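Turning Over a Room: Linen
Speaker notes, Igor Sokol
Tiltside housekeeping day, May 10, 2018

Start with the laundry figures from Gremora. Up to 2,000 sheets a week in December, 135 rooms. Pause there. Most people in the audience run smaller places and will want to know how it applies to them. Say that the bed takes the same work in any size of house.

Strip first, then open the window, then leave the bed bare while you do the bathroom. Mention the Drododthorpe hotel, where they used to make the bed last and kept finding dust on the clean linen.

Next point is handling the sheet. Get a good grip with both hands, lift high, let the air get under it. Arms apart. Ask who in the room still unfolds on the mattress and tugs it into place. 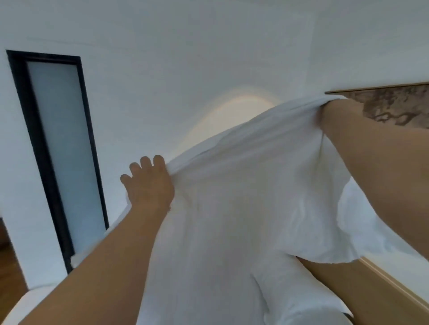 White sheet on the way up, one hand reaching farther out than the other.

Leave this up while talking about shoulders and backs. Step toward the bed, do not lean from the waist. If someone asks about fitted sheets, say we get to those after the break.

Corners: demonstrate on the table with the small sheet. Do it twice, slowly the second time. Lukáč method for the foot end, plain tuck at the head.

Questions, 15 minutes. Handouts are by the door.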